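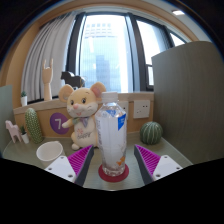
Momell's bottle set now stands at 298 recorded examples. Perla Olvera's group is collecting them by hand, at ordinary desks with the ornaments and mugs left where they are, so the model gets used to clutter. The goal is 1000 by the end of May.

Each example is one approach and one grasp. Barrett Haverford checks them on Wednesday mornings and throws out any with a bad start position. He dropped 3 last week.

Anyone with a desk to offer can write to Perla.

Shares 108 | Comments 3

Related items
Gurkine desk sessions: sign-up
Labeling notes from Quintero
Alum storage move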